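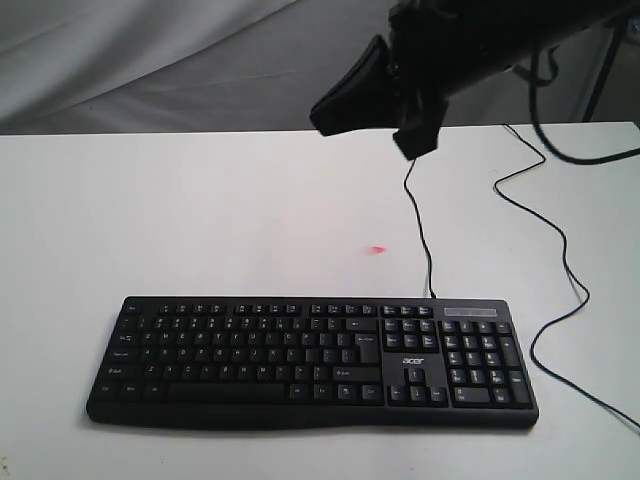

*Full-size Acer keyboard on a white tabletop.*

# Reporting a felt tremor: common questions

The Stirnstead seismic desk collects reports of ground shaking from residents of Stirnstead, Clokavcombe and the villages between them. Last revised Sep 27, 2020.

## Who should send a report?

Anyone who was in the reporting area at the time, including people who felt nothing. A "not felt" report carries the same weight as a felt one when the intensity map is drawn. One report per person, please. Members of the same household may each send their own.

## What do I need to include?

- Street and nearest cross street, or the grid square if you know it
- Time of the shaking, to the nearest minute
- Floor of the building, counting the ground floor as 1
- What you were doing (lying down, seated, standing, walking, driving)
- Whether hanging objects swung, and in which direction

Leave a field blank if you don't know the answer. Do not copy the time from a news report.

## Why does the floor matter?

Upper floors of tall buildings sway more than the ground does, especially in long-period waves from distant earthquakes. A report from floor 27 and one from the street outside can differ by two intensity units. The desk processes them separately.

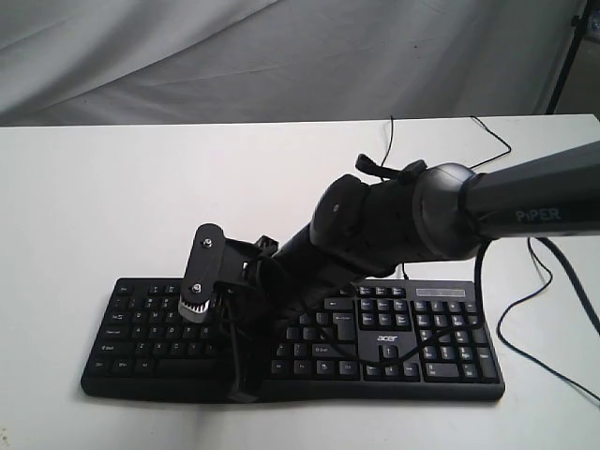 Reports from moving vehicles are also kept apart, and are used only to confirm the time.

## How many reports did the April event produce?

The desk received 2,757. After duplicates and reports without a usable location were removed, 2,160 went into the map. The method is set out in the technical note by Pavithra Murthy and Kiros Ayele, available at the Clokavcombe library.

## Why is my area blank on the map?

A square is colored only when it holds at least three usable reports. Each square is 500 meters on a side. Parts of the Lostska valley are thinly settled and often stay blank — this says nothing about how strong the shaking was there.

## Is intensity the same as magnitude?

No. Magnitude describes the size of the earthquake at its source and has one value per event. Intensity describes the effects at a given place and varies across the map.

## Can I report damage here?

Only as a note. The form is not monitored around the clock and no one is sent out in response to it. For cracked walls, a gas smell or trapped people, call the emergency number first.

## Can I correct a report?

Yes. Send the new version with the receipt code from the first one and the old entry will be replaced. Without the code, write to Musa Adeyemi at the desk and give the address and time you entered.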